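Skusteo: brick sorting with two arms that don't match

README, last updated 28 Dec 2025

Hi! This is the data and the training code for Skusteo, my attempt at getting one policy to run two different arms over the same table. The left and right arms have different links, different joint limits and different grippers, and most of the bimanual recipes I tried assume twins. So I wanted to see how far you get if you just admit they're different and give each arm its own action head.

The task is boring on purpose. There's a shallow tray with small building bricks and a few cylinders dumped in it, and the robots have to pick out whichever kind you ask for and drop it in the bin next door.

What you get

2284 episodes, all teleoperated, recorded at 16 frames per second. Each one has the head view, joint states for both arms, gripper opening, and a one-line instruction ("move the gray ones to the bin", that kind of thing). 106 of the episodes are held out for evaluation and live in their own folder -- please don't train on them, I did it by accident in April and had a very happy week before I noticed.

The trays get shaken up between episodes, so pieces land on edge, upside down, on top of each other, wedged into corners. I left all of that in. Flat plates near a rim are by far the worst thing to grab and I'd like somebody else to suffer with me.
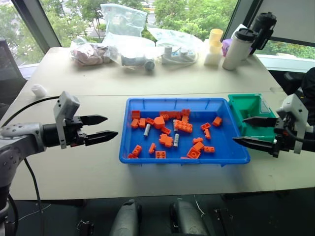 Head view with the blue tray and green bin: orange bricks, three gray cylinders, one arm on each side.

Method, the short version

The backbone is Odetti, our small image encoder, frozen for the first half of training and then let go with a low learning rate. On top sit two action heads, one per arm, and a little cross-attention block called Ravn that lets each head peek at what the other one is planning. Without Ravn both arms love to go for the same brick. With it they mostly take turns, though I still see standoffs where both hover and neither commits.

Actions are predicted in chunks and I re-plan halfway through each chunk. Longer chunks looked smoother but missed more small pieces.

Results so far

The two-head model beats the shared-head one on every instruction type I tested, and the gap is biggest on the cylinders, which roll if you touch them off-center. Full tables are in results/. I ran nearly 200 real rollouts for them, so treat small differences as noise, please!

Things to know before you use it

The camera moved a little partway through collection. Calibration files for before and after are both in calib/, and the episode metadata says which one applies.

Background and lighting change too (big window, real trees, real clouds). If you crop to the table you lose some robustness but training gets a lot faster.

Gripper opening is normalized separately for each side. A 0.5 on the left is a different gap than a 0.5 on the right. Ask me how long that bug lasted.

Failed grasps are kept and flagged. Filter on the success field if you only want clean ones.

Getting started

Run setup.sh, then point DATA_ROOT in config.yaml at wherever you unpacked the episodes. train.py with no arguments gives you the two-head model from the results tables. The Skaltutley config is an older single-arm baseline -- it still runs, but I've stopped fixing it.

Open an issue if something's broken. I check them most mornings.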